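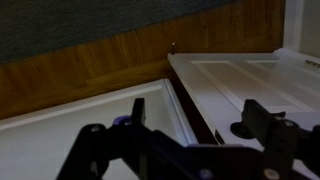 The white two-door cabinet in the back room, right door open.

There are kitchens with more cabinets than this one, and there are certainly kitchens with newer ones. But I doubt there are many whose owner can talk about hinges for an hour and leave you wanting to go home and look at your own.

She runs Lodura, a one-woman cabinet repair and repainting shop on Hagedorn Street, and she has been rescuing doors for nine years. I went over on a gray morning to ask about paneled doors in particular, the kind with a recessed middle and a molded edge running around it. She had coffee on before I got my coat off.

"People think a door is a door," she said. "Then they try to paint one!"

The trouble is the molding. A flat door takes a roller and twenty minutes of your life. A door with a raised, beveled edge has to be brushed first, in the grooves, with hardly any paint on the brush, and then you go back for the flat parts before the grooves have a chance to set. She showed me the motion in the air with a butter knife. It's a pulling stroke, always out of the corner, never into it. Push paint into a corner and it sits there in a little puddle, and by evening the puddle is a drip.

"I love the corners," she said. "If the corners are crisp, the whole kitchen looks crisp. You could have laundry on the stove and people would still say, what a nice kitchen."

We talked about white for a long time, longer than I had planned. She keeps a stack of sample boards, every one of them white, and she can tell them apart from across the room (I couldn't, and I tried twice). Her favorite is a soft one from a small paint maker called Plerotau, which she mixes a touch warmer for rooms that face north. White paint goes gray in low light, she says, and there is no cure for that except a window or a lamp. What she asks customers to do is tape a board to the cabinet and look at it at breakfast and again after supper before they say yes to anything.

"The shadows in the molding do half the work for you," she said. "You want to see that little bit of gray in the groove. If you fill it all up with paint, the door goes flat and sad."

Her prep is slower than her painting. Doors come off, and each one gets a number on masking tape, stuck inside the hinge cup where no paint will go. Then degreaser, then rinse, then a light sanding with a foam pad that can bend itself around the bevel. She used to use folded sandpaper and says she took the edge right off a few moldings before she learned. She still has one of those doors. It hangs in the hallway with coat hooks on it, and it looks terrific.

I asked what a full kitchen costs to do, and she pulled out the invoice book without any fuss. The last big job came to 1,896 dollars, with new hinges on every door. A small one, a pantry and a pair of uppers, was 700. She would much rather do the small ones. They fit in the workshop all at once, and she can see them together while they dry.

And then the hinges, which I had been warned about. She buys hers from Weteo, a hardware supplier she orders from by the box, and she has opinions about all three screws. One moves the door side to side, one moves it up and down, one brings it in or out. Most doors that people call warped, she said, are perfectly straight and just need a quarter turn.

"Start with the gap in the middle," she told me. "Two doors, one gap. Get that gap even from top to bottom and then leave it alone. Don't go chasing the outside edges, you'll be there all day."

She has a trick for checking. Close the left door, leave the right one partly open, and look along the top edge toward the hinge side. Then swing it in slowly with one finger. A door that is hung right will move evenly and stop where you let go of it. If it wants to drift, the cabinet is probably leaning, and the fix is a shim at the floor and has nothing to do with the door at all. She has driven across town for a shim. She charged 60 dollars for the visit and felt a bit bad about it, so she tightened every knob in the place while she was there.

What about people who want to do it themselves? She is all for it, and she got quite excited here, getting up to find me a brush. Begin with a door in a room guests don't see, she says, and do both sides even if you only care about one. Prop it on four cans so air gets under it. Give it a full day between coats and don't touch it to check. Everybody touches it to check. She does too.

"Wait a week before you hang anything heavy on it or slam it around," she said. "Paint that feels dry is still soft underneath. Be nice to it."

She has a run of old paneled doors lined up for June, from a house where they were painted over so many times that the grooves have nearly vanished. She plans to strip them by hand with a little curved scraper, groove by groove, and she could not have looked happier about it.

I went home with the brush in my coat pocket and took the pantry door off that same afternoon.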